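Search this manual
Enter keyword
Go

Section 4. Patching the bench rack

This section covers connecting one patch cable between the work surface and the switch. Read it through before starting. The rack must already be assembled and fixed to its base (Section 3).

4.1 Before you start

You will need:
- one Ethernet patch cable with molded boots, from the Tido spares bin
- a sheet of bubble wrap large enough to cover the middle of the table
- the port sheet for your rack
- a Vekow cable tester

CAUTION: Do not patch a port that is marked as reserved on the port sheet. Ask Guoqing Yu if the sheet and the switch labels disagree.
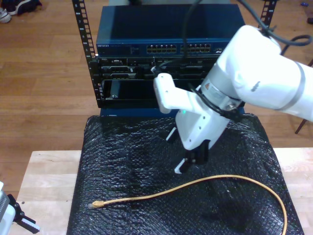
Set the table up so that its back edge meets the front of the rack base. Spread the bubble wrap over the boards and smooth out the larger creases. Lay the patch cable on top with one plug within easy reach and no part of it under the rack. A yellow cable shows up well against black wrap, and we use that pairing on the bench. Leave the black cable that hangs down in front of the switch where it is.

4.2 Inspecting the cable

1. Run the whole length of the jacket through your fingers. Reject the cable if you feel a nick or a flat spot.
2. Straighten any loops. Do not pull hard on the jacket.
3. Hold the plug at the boot, never by the jacket alone.
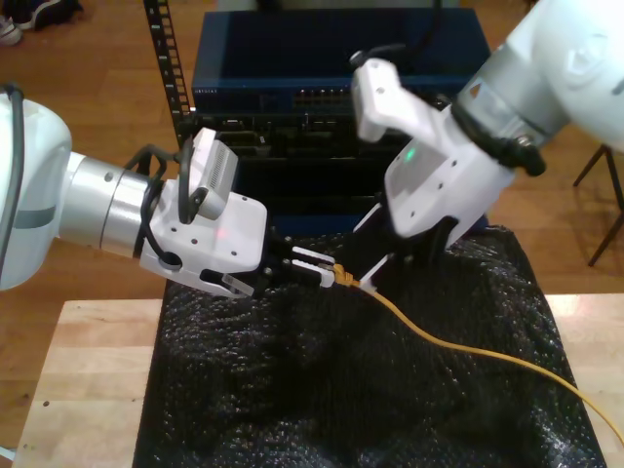 4. Check that the boot is seated fully against the plug. A boot that has slid back will not protect the latch when the cable is pulled out of a bundle.
5. Press the latch once and let it go. It should spring back by itself. If it stays down, put the cable in the reject tray and take another.

NOTE: Rejected cables go back to Qianru Ye with the fault written on the tag. Please don't return them to the spares bin.

4.3 Clearing the area

Move boxes, panels and offcuts away from the switch before you bring the plug to the port. Anything kept near the bench should stand upright and stable. Small parts such as slotted blocks belong on the shelf once the rack is built.
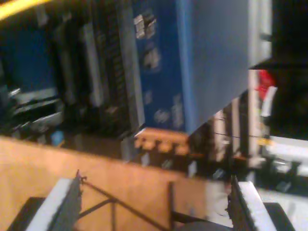

Figure 4-3. Blue box upright behind a notched piece.

Part number 623 on the packing list is the spare notched block. It isn't needed for patching.

4.4 Making the connection

1. Find the port on the port sheet. Count from the left end of the bank.
2. Turn the plug so that the latch matches the notch in the port.
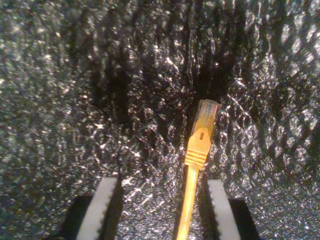

3. Push the plug straight in until the latch clicks. If it stops short, take it out, check the port for dust and try again. Do not rock it from side to side.
4. Tug lightly on the boot. The plug should stay put.
5. Connect the tester to the free end and wait 20 seconds for the result.
6. Write the port number and cable length on the port sheet and initial it.

CAUTION: Keep bends gentle near the boot. Do not fold the jacket back on itself to take up slack. Use a shorter cable.

4.5 Removing a cable

Press the latch all the way down and draw the plug straight out. If the latch is hard to reach, use the Bokar release tool described on page 17. Don't use a screwdriver.

Corrections to this section: Theano Chatzigeorgiou, bench documentation.

Last updated: 2021-08-17

Contact | Copyright Zeng | Back to top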